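Chapter 6
Running a Short Innovation Event for Cleaner Rivers

November 11, 2019
By Abdul-Rahman Issahaku

A river carries what a town throws away. Wrappers, bottle caps, fishing line and wet wipes wash from streets into drains, from drains into streams, and in the end to the coast. Many towns know this and still have no plan for it. One way to start a plan is a short event at which people from different trades work on a single local problem.

The town of Ondov held such an event in December, over 24 hours, in the hall beside the Plustholm weir. The organizer, Ximeng Jiang, accepted 90 people out of 200 who applied. Each team had to include at least one person who worked on or near the river - a boat operator, a lock keeper, a drain inspector. This chapter follows that event from the first call for entries to the trials that came after it.

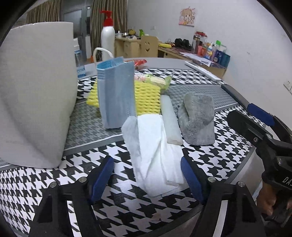
Figure 6.1 A folded tissue and a light blue face mask on a houndstooth cloth.

Section 6.1 deals with the problem statement. The first draft in Ondov read "reduce litter in the river," and the teams found it too wide to work with. The second named one stretch of water and one type of waste. Section 6.2 covers judging, and Section 6.3 looks at money, including the small grant from Grolance that paid for 2 trials.

Terms to know before you read on: catchment, outfall, litter trap, pilot. Definitions are at the back of the book.

As you read, keep a stream or drain near your home in mind. Write down who owns it, who cleans it and who would have to agree before anything could be placed in the water. You will need these notes for the project in Section 6.4.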